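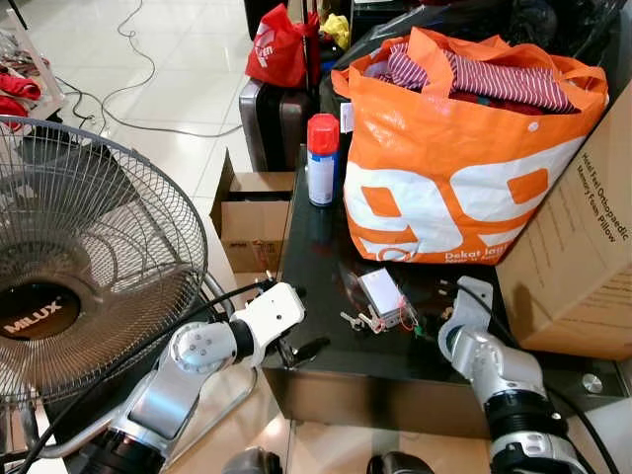 Does running a fan all night really save on AC, or is that just something people repeat?

Posted by Hannelore Imhof in Home Energy & Bills

My electric bill for May came in at $514. We are two people in a one-story house with a central unit the last owners put in, and I don't think either of us did anything that month that costs $514. I called Trikside (our power company, I have no choice in the matter) and the man on the phone told me to raise the thermostat four degrees and "use fans to feel just as comfortable." He read it off a screen, I could hear him reading it.

I've heard this my whole life and I've never seen anyone show their work. A fan has a motor. A motor makes heat. So you're paying to run a motor that makes heat in a room you're also paying to cool. My neighbor swears by it and leaves ceiling fans going in every room of her house while she's at work. Her bill isn't lower than mine, I asked.

What I'd like to know:

Does a fan lower the temperature of a room at all? I put a thermometer in our bedroom with a floor fan going for two hours and it did not budge.

If it doesn't, where is the saving supposed to come from?

And is there any point to the bowl of ice in front of the fan? My sister-in-law does this and says it's "basically an air conditioner."

I also got a flyer from an outfit called Findaletti selling a "whole room air optimizer" that as far as I can tell is a fan with a lid on it. They say it cuts cooling costs by 60 percent. I assume that's nonsense but I'd be happy to be told otherwise.

Please don't tell me to buy a new AC. I know there's always somebody.

Fidelina Lozano

Your thermometer is right and so is the guy at Trikside, as far as it goes. Both things can be true and most of the bad advice comes from mixing them up.

A fan doesn't cool a room. It stirs the air. You feel cooler because moving air carries heat off your skin and helps sweat evaporate, and a thermometer doesn't sweat. You're also correct that the motor adds a little heat. If you sealed up a room with a fan in it and walked away, it would end up slightly warmer than without. That's why your neighbor is wasting her money. A fan in a room with no person in it does nothing useful (unless it's in a window, see below).

The saving comes only from the thermostat. If you turn on a fan and leave the thermostat where it was, your bill goes UP by whatever the fan uses. I suspect this is what most people do, and then they tell everyone the fan is saving them money.

So do the arithmetic with your own numbers. The label on the back or base of the fan will give you watts. Let's say it's a 60 watt fan, which wouldn't be strange for a floor model. Eight hours a night is 480 watt-hours, just under half a kilowatt-hour. Look at your bill for the price per kWh. At 15 cents you're paying 7 cents a night. A central AC unit draws somewhere in the thousands of watts whenever the compressor is going, so if the higher setting keeps it off for even a few extra minutes over the night, you've come out ahead.

How much ahead, I won't promise. You'll see percentages quoted per degree and I don't trust any of them for a particular house. It depends on your insulation, your ducts, how humid it is and how hot it gets outside. Try this instead. Pick two stretches with similar weather, 6 nights each. First stretch, your normal setting with no fan. Second stretch, up four degrees with the fan on you. Read the meter at 9 pm and again at 7 am, write it down. Don't go by the monthly bill, there's too much else in there.

The window thing does work, under one condition, and it's the condition people skip. It has to be cooler outside than inside. Then you put the fan in a window blowing OUT on the hot side of the house and open another window on the shady side. AC off while you do it. If your nights are sticky, though, you're pulling in damp air that the AC has to wring out the next day, and I wouldn't bother.

Ice bowl: no. Well, a tiny bit, if your face is right there, until it melts. But your freezer made that ice by dumping heat into your kitchen, more heat than the ice will ever soak up. Your sister-in-law is air conditioning her nose and heating her stove.

As for the Findaletti gadget, 60 percent of what? Ask them compared to what, measured in whose house, over how long. If it has no hose to the outside and no drain, then it has nowhere to put the heat and it's a fan.

One caution that isn't about money. When it's in the mid 90s or above indoors, a fan alone isn't enough to keep an older or sick person safe. Don't let anybody save you into the emergency room.

Quansah

just get a new AC. we went with the Geltano and its night and day. also fans dry out your eyes

Hannelore Imhof

Thank you Fidelina. Quansah, I did ask.

I found the label and mine is less than 60 watts on high, so the fan is off the hook. I still don't believe the bill. I went out and read the meter at 9 last night and at 7 this morning the way you said, with the thermostat where it always is, and that was almost 2 kWh an hour all night long with the two of us asleep. Is that a lot? It seems like a lot. The water heater is electric if that matters.

I also told my neighbor about the empty rooms and she said the air "needs to keep moving or it gets stale." So that went nowhere.

Fidelina Lozano

It matters. It could still be mostly the AC if it was hot out, but you can't tell from one reading. Switch the water heater off at the breaker at bedtime for one night, change nothing else, and read the meter at the same times. If the number drops a lot, go look for a hot water leak, starting with the faucets and the relief valve on the tank. If it barely moves, it's the cooling, and before you pay anyone to come out I'd check the filter and feel along the ducts in the attic for a joint that's come apart. Ours had, and we cooled the attic for a whole summer.

Do the water heater night before you start on the fan nights, or you'll have two things changing and won't be able to say which one did it.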